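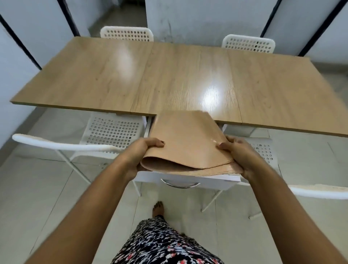 Brown paper, and the drawer under the table.

From: Janka Brabec
Date: August 29, 2022
Subject: Re: [slow-routes] Night boat to Stolatden, worth it?

> We have two weeks in October and are trying to decide between the
> night boat to Stolatden and the bus over the hills. The boat sounds
> romantic but the reviews are all over the place. Has anyone done it
> recently? Is the deck class bearable with a kid of nine? And is there
> any point stopping at Plindasell on the way, or is that just where
> the boat goes to pick up onions?

I did it in June, upriver, deck class, so I can answer most of this. I can't speak for the cabins, having only seen them through a door that somebody then closed.

The onions first. Yes, the boat stops at Plindasell to load onions. It is supposed to take an hour and it took 5, most of them in the dark, with a good deal of shouting and one man whose whole job seemed to be holding a flashlight on the wrong thing. If your kid likes watching freight get moved, you're set for the evening. Mine would have wanted to help, and I suspect would have been allowed to.

Should you get off there? I would, for a night. There's one guesthouse on the landing, run by the Grgić family, and it has 2 rooms facing the water and a few more facing the generator. Ask for the water. Dinner is fish. I asked what else there was and was told, very kindly, breakfast. The walk up to the old signal tower behind the village takes most of a morning and the path is fine until the goat fence, where it becomes more of a discussion. Go left.

Deck class is a roof, a floor and a set of hooks. You bring your own hammock or rent one from the purser, and I'd bring one, as the rental I was shown had clearly led a full life. Get on early and hang it toward the bow. Everyone will tell you the stern is more sheltered, and so it is, from everything except the engine. I slept quite well from two in the morning, which is when the card game ended. With a nine-year-old I'd say bearable, even fun, provided you pack a sweater each. It gets properly cold on the water before dawn and I spent an hour wearing a beach towel as a shawl, looking like somebody's disappointed aunt.

Toilets: two, one of which locks.

Tickets are sold by Cencombe at the landing office and only at the landing office. They have a website. It has a lovely picture of a different boat. I paid 3,391 in local money for one deck place with the bicycle thrown in - the fare goes by weight of luggage, so two of you with backpacks may well do better. Cash, and they like it in small notes. Keep the stub, because they collect it again when you get off, and the fellow ahead of me had used his as a bookmark and then lost the book overboard.

The bus is faster and I took it coming back. It has seats that recline whether or not you ask them to, and the road over the hills is lovely for anyone not sitting behind the driver, who phoned his brother on every bend. If you get carsick, take the boat both ways.

One thing I don't know is whether the October timetable is the same. In June there were 5 sailings a week, but the purser said they cut back when the water drops and he was vague on when that might be. He pointed at the river, as if it would be announcing something. If anyone on the list has been up there in fall, please chip in.

I have the paper map from the landing office and can scan the Plindasell part if you want it. It's wrong about the goat fence.

Janka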